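Questions fréquentes : montrer une tâche au robot

Vous êtes nombreux à nous écrire après une première visite à l'atelier Sturkelance, et comme les mêmes questions reviennent (ce qui est bien normal, nous nous les sommes posées aussi !), nous avons rassemblé les réponses sur cette page. Prenez votre temps pour la lire, et si quelque chose manque, écrivez-nous.

Faut-il savoir programmer pour participer ?

Pas du tout. On vous demande de faire des gestes ordinaires, ranger, saisir, déposer, avec une pince tenue à la main ou depuis le poste de commande à distance. Le reste, c'est-à-dire l'enregistrement, le tri et l'entraînement du modèle, se fait de notre côté. Certains de nos meilleurs démonstrateurs n'avaient jamais approché un robot avant de venir, et ils ont souvent une patience que nous leur envions.

Pince à la main ou commande à distance, que choisir ?

Cela dépend de la tâche, et un peu de vous. La pince à la main, que nous appelons Drorex entre nous, se prend en main très vite : on sent l'objet résister, on corrige sans y penser. Le poste à distance, baptisé Wieser, oblige à passer par les bras du robot lui-même ; on va plus lentement, mais on ne risque pas de montrer un mouvement que la machine serait incapable de refaire. Pour une première séance, nous conseillons Drorex.

Combien de temps dure une séance ?

Comptez 2 heures, pauses comprises, avec un café au milieu si le cœur vous en dit. On peut enregistrer jusqu'à 700 démonstrations pour une même tâche, mais réparties sur plusieurs personnes et plusieurs journées, rassurez-vous !

Et si je rate mon geste ?

Continuez tranquillement. Si l'objet glisse, reprenez-le comme vous le feriez chez vous, car ces rattrapages nous servent beaucoup. En revanche, si vous sentez que vous partez vraiment de travers, arrêtez-vous, annoncez « à refaire » à voix haute et remettez les objets à leur place de départ. L'essai sera simplement écarté au tri.

À quelle vitesse faut-il aller ?

À la vôtre, un peu ralentie. Les gestes brusques passent mal à l'enregistrement, les hésitations trop longues aussi. Le bon rythme vient en général après 12 essais, et ceux-là ne comptent pas dans votre série.

Avec quels objets travaille-t-on ?

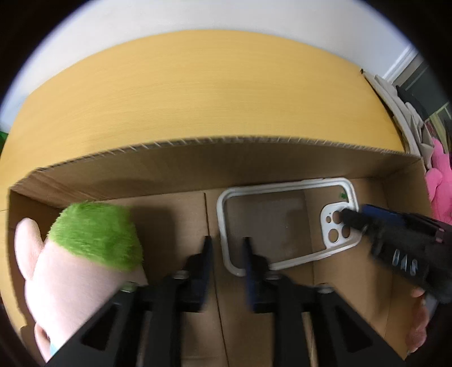 Rédigé par Inger Bundgaard, accueil des démonstrateurs
Mis à jour le 31/10/18

Avec des choses de tous les jours : une coque de téléphone blanche, une peluche rose pâle à la tête vert citron, un carton brun ouvert sur la table. Les formes creuses comme celle de la coque demandent un peu d'attention, parce que les doigts de la pince peuvent se poser sur un bord ou dans une ouverture, et que les deux prises nous intéressent. Les peluches, elles, se laissent attraper à peu près n'importe comment, ce qui repose.

Puis-je apporter mes propres objets ?

Avec plaisir, dans la limite de 4 par personne. Évitez le verre et tout ce à quoi vous tenez. La série Warneck, ouverte en juillet, accueille justement les objets venus de chez vous ; signalez-les au moment de l'inscription, nous préparerons la table en conséquence.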